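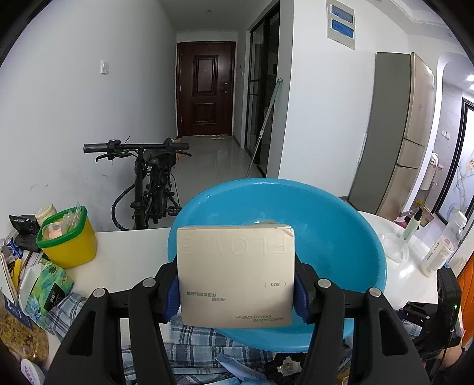
Outer cartons on donated skin care items: keep or discard at intake?
Posted October 5, 2021, by Isauro Meléndez, Gwynne Hygiene Bank

The Gwynne Hygiene Bank is revising its intake procedure for donated creams, lotions and cleansers, and I would welcome the views of other member organizations before the text is settled.

Our present rule dates from May. It requires intake staff to remove the outer carton from every skin care item, flatten it, and place the inner jar or tube directly on the shelf. The rule was adopted for reasons of space. Our stock room holds 40 shelf bays, and small square cartons do not stack well beside tubes and bottles. Over the last intake period we processed 1,519 skin care items, and removing the cartons allowed us to keep all of them in one room.

The difficulty is that, for many products, the carton carries information that the inner container does not. The full ingredient list is the most common case. Batch codes and expiration dates are another. When we reviewed the stock last month, we found 293 items whose inner container had no ingredient list of any kind. The cartons for these had already gone to recycling.

The draft revision would require that the carton be kept whenever the inner container lacks an ingredient list. I would be grateful for comments on whether this is workable at the intake table, and whether other sites have gone further and kept all cartons.

Isauro Meléndez

----

skarna_intake wrote:

Thank you for raising this. The Skarna site keeps all cartons without exception and has done so for as long as I have been in post.

Our reasoning is that the decision should not be made item by item at the table. Intake staff are working quickly, and comparing the jar with the carton takes longer than one would expect, particularly when the print on the jar is small or wraps around the base. A single rule is easier to teach and easier to check. We accept the loss of space as a cost of the program.

I would also mention that clients respond well to boxed goods. Several have told our front desk that an item in its carton feels like a purchase and an unboxed jar feels like a leftover.

----

p.harrow wrote:

I must respectfully disagree with the previous post on the matter of cost. Space is the main limit on what a small site can accept. If we kept all cartons, we would have to decline donations, and a declined donation helps fewer people than an unboxed jar does.

Our practice is to cut the ingredient panel from the carton and attach it to the jar with a rubber band. It takes a few seconds per item. The rest of the carton is recycled. We have followed this practice for two years without a complaint.

----

skarna_intake wrote:

I do not doubt that it works at your site. My concern is with the rubber band. Panels separate from jars in transit, and once a panel is loose in a crate there is no sure way of telling which product it belongs to. With creams from the same maker in similar jars, the risk of a wrong match is real. A missing list is a gap that the client can see. A wrong list is worse, particularly for a person with an allergy.

----

p.harrow wrote:

That is a fair point and I will raise it with our staff. We do have one product line where the jars differ only in the color of the lid. Clear tape may be the answer for those, though it leaves a residue and looks untidy.

----

Vuno_stores wrote:

I would like to add a matter that the draft does not address, namely imported products where the carton is printed wholly or partly in a language that staff at the site do not read.

At Vuno we receive a good number of these. Very often the product name and the weight are in English and the remainder is not. Under the draft rule, a staff member would be asked to decide whether an ingredient list is present on a container he or she cannot read. In practice people guess. Some look for a long block of small text and assume it is the ingredients, when it may be directions for use.

Our own rule is that any item with text that the intake person cannot read stays in its carton and goes to a separate shelf. A colleague who reads the language then reviews it. Of the 74 items on that shelf at our last review, most were cleared and the others were set aside. I would ask that the draft include something of this kind.

----

Isauro Meléndez wrote:

This is very helpful, and I agree that the draft should cover it. May I ask how the items that were set aside were handled? Our present text says only that unlabeled goods are "not for distribution," and it gives no next step.

----

Vuno_stores wrote:

They are returned to the donor where the donor is known. Otherwise they are discarded with general refuse, contents and container together. We do not empty jars into the sink. Our building manager was quite firm on this after a blocked drain.

----

remov_admin wrote:

I write from Remov, where we handle distribution and do no intake of our own. We receive crates from three member sites, and the three use different rules. This is the source of most of our sorting work.

I have no strong preference between keeping cartons and removing them. I would ask that whichever rule is chosen be written on the crate. A crate marked "cartons removed, lists checked" can go straight out. A crate with no marking must be opened and gone through, and that can take most of a morning.

On the question of appearance, I would treat the remark about clients with some caution. We have also heard the reverse. Clients who travel by bus or who have little storage at home often take the item out and leave the carton on our counter. We keep a recycling bin by the door for this purpose and it fills quickly.

----

skarna_intake wrote:

I accept that experience differs. Would Remov consider asking clients at the counter whether they wish to keep the carton? That would settle the question at the last step, where the client can decide, and the information would have stayed with the product until then.

----

remov_admin wrote:

We could try it. I would want to be certain that staff point out the ingredient list before the carton is given up. I will discuss it with the counter team.

----

p.harrow wrote:

One further comment on dates. Many jars carry the small open-jar symbol with a number of months, and new staff tend to read this as an expiration date. It tells the user how long the product should be kept after opening. Where a true expiration date exists, we often find it stamped on the base or end flap of the carton and nowhere else. If the draft is to have a test for keeping the carton, I would suggest that it name both the ingredient list and the date. I say this as someone who would still prefer to recycle most of them.

----

Isauro Meléndez wrote:

My thanks to all who replied. I propose to amend the draft as follows.

The carton will be kept where the ingredient list, the batch code or the expiration date is missing from the inner container. Items with text that the intake person cannot read will stay in the carton and go to a review shelf. Cut panels will not be used at Gwynne for the time being, although I recognize that they serve other sites well. Each crate will be marked with the rule applied.

I am not yet persuaded that we can keep every carton, as Skarna does. I have asked for the stock room to be measured again - the bays nearest the door may take a second shelf - and will post the result in this thread. The amended text will be placed in the member documents section for comment.

----

skarna_intake wrote:

That seems a reasonable position. I remain of the view that the single rule is safer, and I would ask that my objection be noted when the text is circulated.

----

Isauro Meléndez wrote:

It will be noted.

----

Related discussions
Crate labels: wording agreed between sites
Opened or partly used items: when to decline
Storage temperature for creams and sunscreens
Allergy questions at the counter
Recycling mixed paper and plastic cartons

Contact the moderators | Member documents | © 2021 Gwynne Hygiene Bank | Back to top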